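About the Ulen Courier

The Ulen Courier is an independent regional news organization covering public affairs, the courts, local government and community life in Ulen, Kornelville and the surrounding townships. It publishes a daily online edition and a weekly print edition, which is delivered to 3295 households and businesses.

The Courier is owned by Minhas Regional Media, a privately held company with its head office in Kornelville. The owners appoint the editor and approve the annual budget. They take no part in the selection, assignment or editing of stories, and this separation is set out in the company's articles.

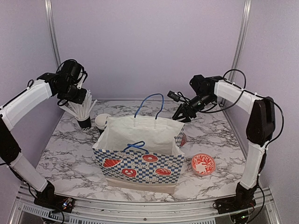 Reporting on public safety and the courts makes up a large part of our daily work. Police statements are treated as one account among several, and a charge is reported as a charge until a court has ruled on it. Many of our readers follow the news in short breaks during the day, with a cup close by, as ordinary as the small black one full of white drinking straws, and we write our morning summaries with such readers in mind. Each summary links to the full report, the documents on which it is based and any earlier coverage of the same matter.

The Courier does not name minors who are victims of, or witnesses to, a crime. Persons accused of an offense are named only after charges have been filed – and where charges are later dropped, the original report is updated to say so. Video and audio received from the public are published only after the newsroom has established where and when they were recorded.

Our offices are in Ulen and Kornelville. A reporting post in Cornano, opened in March, covers the district council and the county court there. 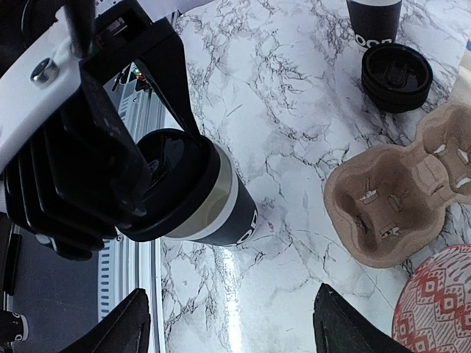 The Ulen Courier | Standards and Corrections Desk

The Standards and Corrections Desk maintains this page and is responsible for the accuracy policy that applies to all editions. It reviews sensitive reports before publication, advises reporters on the use of unnamed sources, and receives complaints from readers and from persons mentioned in our coverage.

An unnamed source may be quoted only with the approval of the desk, and the identity of the source must be known to at least 2 editors. Allegations made on social media are not reported until they have been independently confirmed.

Requests for correction may be sent in writing to either office. Please give the headline, the date of publication and the passage in question. The desk replies to every request, and corrections are placed at the top of the online report and on page 2 of the next print edition. Reports are not removed from the archive at the request of persons named in them, except where a court has so ordered.

Letters and opinion articles are handled separately by the opinion editors and express the views of their authors. Submissions should not exceed 3000 characters and must include the writer's full name and place of residence.

Page last revised: 25 September 2022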